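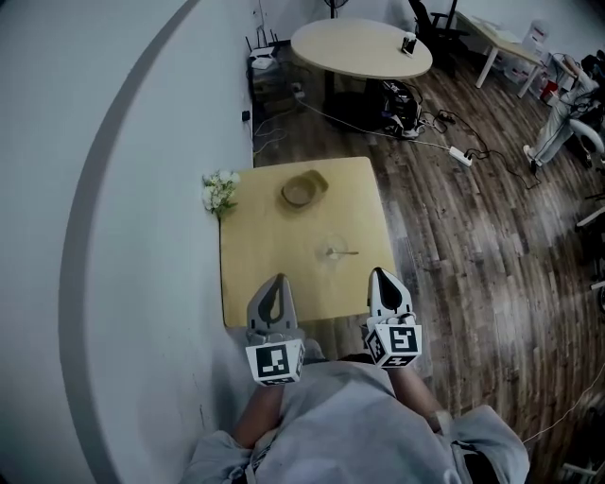
Slide 1. Both grippers in hand, tips held apart, with the bowl, the glass and the spoon on the table.

Speaker notes, "Two Grippers and a Spoon"
Fri 21 February, after the coffee break

Wait for people to sit down. They won't. Start anyway.

Say who I am. Say that Wenceslao Navarrete did the calibration and that any good numbers are his. He is in the third row and will correct me whether or not I invite him to.

What we compared: the Julness hand-held and the Bunadel hand-held. Same table, same three objects (bowl, glass, spoon), same two operators. 200 trials per gripper. We wanted to know which one we'd regret less after buying 16 of them.

Point at the cubes on the slide. Black-and-white markers, one cube below each fingertip. The overhead view finds the cube, the cube tells us where the hand is, and everybody is happy until the operator turns a wrist. Then the cube shows its bad side and the track jumps. Pause here, because anyone who has done this will groan.

Slide 2. The bowl
Easy. Both grippers did fine with the bowl. Constanza Iturra called it the participation trophy of the object set. Do not spend more than a minute on the bowl. Last time I spent six.

Slide 3. The glass
Clear glass on a pale table. I picked it because it was in the kitchen, and I have since been told this was a brave choice of benchmark. The depth estimate treats it as a rumor. Curved fingertips help here: they wrap a little, so you can be off to one side and still get away with it. The Julness tip is softer and forgave us more often. The Bunadel closes faster and forgave us nothing.

Mention that the two failures we threw out were both mine. Wenceslao wanted them kept in. We argued about it over lunch and they are in the appendix.

Slide 4. The spoon
Slim, shiny, flat when it feels like it. Picking it out of the glass was fine. Picking it up off the table was where the afternoon went. If somebody asks about success rate, say "lower" and go to slide 5. If they ask again, the table is on the handout.

Slide 5. What the hand sees
Leave this one up a while. People have been looking at tidy overhead views all morning and they should see what the policy gets. Half of it is gripper. Talk about the lens: so wide that the ceiling lights take up more of the picture than I would like, and the walls bend. Exposure is the thing to bring up. A bright tube overhead pulls it around, and the object you care about goes muddy. We ended up locking exposure by hand, per room, with the Sivier controller. Ask who else does this. Count the sheepish hands.

Also mention the dark corners. We crop them. Arancibia's loader does it on read, one line in the config. I spent a day writing my own before finding the line.

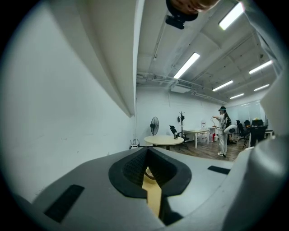 Slide 6. What we'd buy
Julness for glassware, grudgingly. Bunadel if your objects are sturdy and your operators are patient. Both need a better cube mount, and I have said so to both companies in emails of increasing length.

Questions I expect:
Why no left-handed operators? We didn't have one.
Does it work with gloves? Skip.
Can we have the data? Yes, ask Constanza, she has the drive.

If there's time, run the spoon clip. If there's no time, run it anyway and talk over it.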